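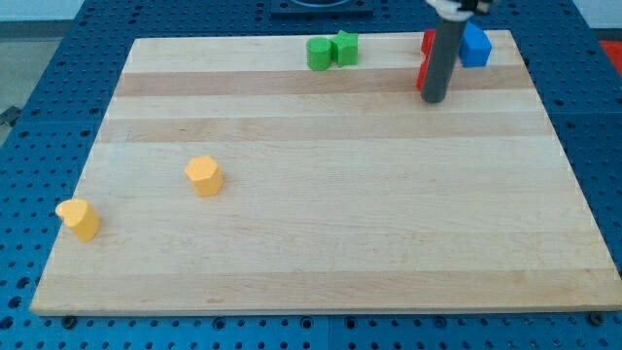
Dastus work surface, maple board on perforated table, with foam blocks set out for sorting.

Dastus work surface kit
For small arms at home or in a shared workshop
Supplied by Rendeo, Rorthorpe

The Dastus is a flat, repeatable work surface for bench-top pick and place. It consists of a perforated steel table in panels, a maple board that bolts down to it, and a set of foam blocks in plain shapes and colours. The arm and gripper are not included. The kit was drawn up by Kojo Aidoo for his own garage build and has been sold in its present form since March.

Table
The panels butt together on a folded sub-frame and are finished in blue powder coat. The holes run on one regular grid across all panels, so a fixture can be moved from one panel to the next without redrilling. Fit the sub-frame first, level it, then lay the panels and tighten from the middle outwards. A step at a seam can be felt with a fingernail and should be shimmed out before anything is bolted across it.

Board
Glued maple strips, sanded and oiled. Colour varies from strip to strip and no two boards match. Anyone training a vision model should take fresh background shots after changing the board, as the darker strips can upset a simple colour threshold. The board is held with black bolts at the corners. Nip them up by hand and give a quarter turn with the key. Overtightening bows the board and the gripper will then touch down early in the middle.

Small scratches from the finger do no harm. Re-oil when the surface looks dull and leave it overnight before use.

Blocks
Closed-cell foam, cut shapes. The set includes hexagonal and star-shaped prisms, hearts, cylinders and cubes, in yellow, green, red and blue. Foam gives a little under the finger, which makes it forgiving of height errors while the arm is being set up. It is also light, and a fast sideways push will send a block sliding. Keep the approach speed low until the heights are taught.

Setting up with an arm
1. Bolt the arm base to the table grid, never to the board.
2. Jog the finger down to the wood at each corner and note the height. Fit shims under the board if the readings differ.
3. Store a safe travel height above the tallest block.
4. Start with the blocks widely spaced. Touching pairs are a harder case and should come later.
5. Keep spare blocks out of the camera's view.

Software
Position files for the Tang controller are supplied as plain text. Hole positions are listed by row and column from the front left corner. Other controllers will need the columns reordered; a short script by Rosalie Stöckli does this and is included with the files.

Ordering
Table with sub-frame, part 2773
Maple board with bolts and key, part 1216
Foam blocks, set of 8 or set of 16

Boards are made in batches. Blocks are normally in stock. Panels ship flat in a separate carton and need two people to lift. Collection from Rorthorpe is possible by arrangement.

Changes
May 3, 2019: board bolts changed to black finish, thread unchanged. Older bolts can still be used.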